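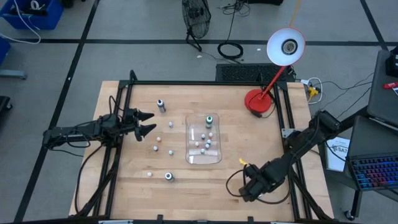
3.2 Sorting without instructions

The second task was meant to be the dull one. In the first (Section 3.1) people were asked to put a kitchen drawer back in order, and most of them had opinions about drawers before they arrived. For the second we wanted things that nobody has opinions about, so we settled on small capped bottles, small balls, and one clear plastic tray with rounded corners. The balls were mostly white. The tray was too small to be comfortable and too large to be ignored.

Participants were told, "Please tidy this up," and nothing more. The wording was Acheampong's. It survived four rounds of piloting at Vinetow, during which every attempt to improve it made it worse. "Please put these away" sent people looking for a cupboard. "Please organize these" produced a long silence, and one participant asked whether she would be graded. "Please tidy this up" was understood at once by everybody, and by no two people in quite the same way.

Our interest was in the order of moves and the state of the table when the participant said it was done. We did not define done. A session ended when the participant stepped back, said so, or began talking about lunch. Glenys Stockdale coded all endings, and Abena Acheampong coded a subset blind to the first set of codes. Where they disagreed it was nearly always over lunch.

Three habits account for most of what we saw. The commonest we call balls first. The participant moves the loose balls into the tray in quick succession and turns to the bottles afterward, often with a visible drop in enthusiasm. Balls are easy to like. They are all more or less the same, they go where they are dropped, and when they fail to do so they can be chased. Participants of this type tended to leave the bottles standing outside the tray, squared up in a row, and to regard the row as tidy. Asked about it later, one said the bottles were "already put away, just not in anything."

The second habit, anchor first, begins with a bottle. It is stood at one end of the tray and the balls are brought in around it. The bottle then acts as a sort of landlord. Participants who started this way rarely moved it again, even when it was plainly occupying the spot where the last two balls needed to go. Several took balls out and put them back in a different order, which changed nothing, sooner than shift a bottle a finger's width to the side. We take this up again in Section 5 under the heading of early commitments, a phrase we prefer to the one used in our lab notes.

The third habit was to sort by kind, all bottles in the tray and all balls out, or the reverse. It was the rarest and the most confidently defended. Its practitioners had some trouble with the balls-out version, for reasons that will occur to anyone who has put a ball on a table.

Color did less work than we had predicted. We had expected an off-color ball among the white ones to be handled specially, either first or last or with its own place in the tray, and we had drafted a paragraph explaining why. Most participants picked it up when they came to it. A few did hold it back to the end, and one of these, in the debrief, offered almost word for word the explanation in our paragraph. We have kept his remark and cut the paragraph.

Bottle caps were another matter. Green caps and dark caps were treated as different sorts of thing, although the bottles under them were close in size and we had given no hint that the caps meant anything. Participants would admit one cap color to the tray and leave the other outside. When pressed, they described the excluded bottles as "the other ones" or "somebody's." The Cisine participants, who work in shared kitchens, did this more than the Plorance group, who work mainly alone. We would not build much on the difference, but it is the result visitors ask about, and it has been quoted back to us twice with more certainty than we put into it.

Labels were read by almost everyone and used by almost no one. Bottles were turned so that the label faced the participant, sometimes as the very last move, after which the participant stepped back and declared the job finished. Stockdale codes this as a flourish. Acheampong codes it as a move. The figures in Table 4 follow Acheampong, and the footnote to Table 4 is Stockdale's.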